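Chapter 3
When the Log Says Nothing Happened

Most failure reports in robotics begin with the wrong question. Someone asks what broke, and a tidy list of parts comes back. In the case that runs through this chapter, no part broke. The arm held its payload rating, the controller threw no error, and the run was marked complete. The gripper had still closed on the corner of a rack instead of the module inside it, and the motors had gone on pulling for 14 seconds.

The work came out of a service project at Skorstead, where arms were being trained in simulation to pull and replace modules in equipment racks. The software layer, Rinoder, had been through 1,588 simulated runs by April. Of those, 533 included a contact that the program scored as a success. The team read that column and was pleased with it. You should be less pleased, and by the end of the chapter you should be able to say why.

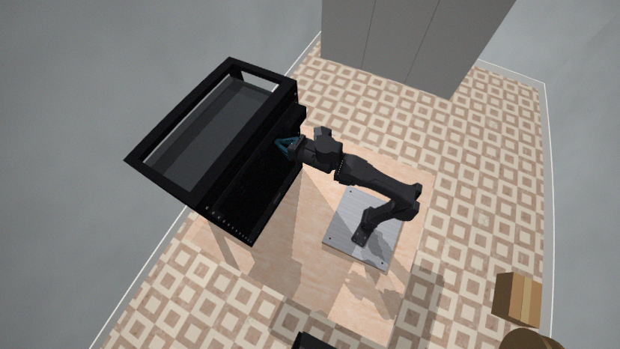

A success, in the Rinoder scoring, meant that the fingers had closed on something and that the force at the wrist had gone up. Both are easy to measure. Neither tells you what the fingers closed on. A gripper clamped to a fixed rail gives a beautiful force reading, better than the one you get from a loose module, and a scoring rule that likes force will like the rail best of all. Orsolya Bíró, who reviewed the runs afterward, called this "grading the handshake without checking who is on the other end."

Her review is worth reading slowly, partly for what it leaves out. She does not claim that the simulator was bad. She does not claim that it was good, either. Her complaint is narrower: the program had been given a contact model tuned by a supplier, Giscombe, for a different task, and the settings were carried over with no test. The supplier's note said they were "suitable for general handling." Phrases like that should make you reach for a pencil.

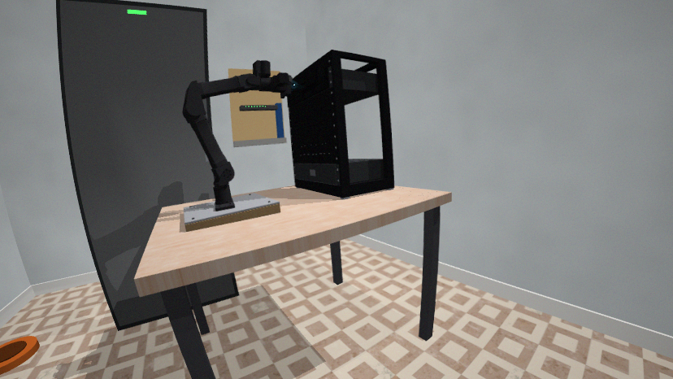
Clearance is where the argument usually starts, and where it usually goes wrong. People quote a single number for the gap between gripper and frame, as if the gap were the same from every side. Think about what an arm has to do when it is bolted to the same table as the rack and comes in high, with its gripper at an upper corner. A small error in the wrist angle moves the fingertips toward a post or a rail, and every one of those is a solid thing to grab. An average clearance hides that. So does a drawing made from the front.

The usual defense is that a force limit will catch whatever the planner misses. Sometimes it will. The Vukčević limit, introduced in Section 3.2, stops the arm when the load at the wrist passes a set value, and it works well against sudden impacts. It does much less against a slow, steady pull that stays just under the line — and a slow, steady pull is what the Skorstead arm produced. A limit that was never crossed was then cited in the first report as evidence that the run had been safe.

We will take the case in three passes. Section 3.1 rebuilds the scoring rule and shows which contacts it could not tell apart. Section 3.2 looks at force limits and the faults they miss. Section 3.3 turns to the report itself, and to the habit of treating a quiet log as good news.

Before going on, write down what you would need to see in a log to believe that a gripper was holding the right object. Keep the list. You will be asked to cut it down in Section 3.3, when each item has to be paid for.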